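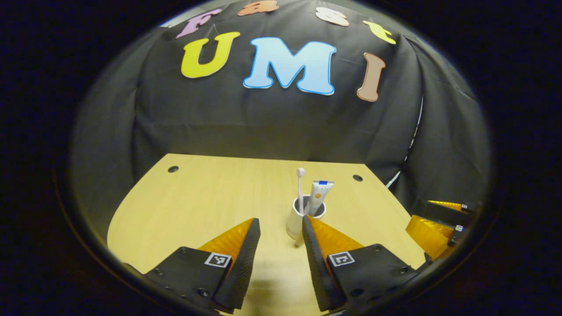

4.2 What the work looked like from the bench

Figure 1. One of the demonstration tasks at the Clarby site, seen from the wrist of the hand-held gripper. A toothbrush and a tube of toothpaste stand in a white cup, between the tips of the two orange-padded fingers.

We had planned to write this section mostly about the machines, and it became a section mostly about the people, which our readers will forgive us, we hope. When Clarby decided to let robots take over part of the packing of its travel kits, the company did what a growing number of small firms do now: it asked its own packers to show the robot how the job is done. A packer picks up a gripper by the handle, carries out the task with it, and puts it down again, and what the gripper saw and how it moved become the material from which the robot later learns. Figure 1 gives a fair idea of how plain the tasks can be. The view is round and strongly bent, the fingers fill the lower part of it, and a small square marker sits just below the pad on each finger. The packers grew so used to this view during our months with them that several could tell us, from a still like this one, where a person's elbow ought to go next (and they argued about it with real pleasure).

The first thing that changed was the sense of what counts as a skill. Nearly everyone we interviewed had described the packing job at the outset as "just hands." After a few weeks of demonstrating they spoke about it quite differently. A toothbrush in a cup leans wherever it likes, one woman explained to us, and you pick your angle before you have really thought about it, and only when you are holding a tool with two soft fingers do you notice that you were choosing at all! She had packed kits for years, and said she felt a little proud and a little robbed at the same time. We heard versions of this mixed feeling throughout the study, and we have tried not to tidy it up.

The second change was in the rhythm of the day. A packing shift at Clarby runs on a steady count, and people talk over it, sing over it, and pass each other tape without looking. A demonstration session lasts 50 minutes and is quiet. Each attempt has a beginning and an end, and between attempts the objects have to be set out again by hand, a little differently each time. Some packers loved this, and told us it was the first time in years that slowness had been asked of them. Others missed the company of the line badly and went back to it as soon as the rota allowed. The gripper is also heavier than a bare hand, as everyone mentioned, and sore wrists came up in our interviews well before wages did.

Wages did come up, of course. Clarby paid demonstration hours at the ordinary packing rate, and Valentina Medina, who scheduled the sessions and had packed on the line herself, argued from the start that this was too low. Her view was that a packed kit is sold once, while a good demonstration goes on being used for as long as the robot does. Management did not accept the argument during our study, although it did agree to 2 paid rest breaks in each session, and it began to list demonstration work on people's training records. Several packers told us the second of these mattered more to them than we might suppose, particularly the younger ones, who hoped to carry the experience to another employer.

Of the 96 interviews we coded, more than 60 touched on the question of who may correct whom. On the line, a supervisor corrects a packer. In the demonstration corner the packers watched the robot's early trials and said, often very bluntly, what it was doing wrong, and the engineers wrote it down. People enjoyed this enormously, and we enjoyed listening to it. It did not last in the same form. By May the robot's trials had moved to another part of the building, the comments were gathered on a sheet at the end of the shift, and the packers felt, with some reason, that they were being heard at a greater distance. We return to the sheet and its fate in Section 4.3, where we compare Clarby with the Gerlach site, at which the trials stayed beside the line throughout.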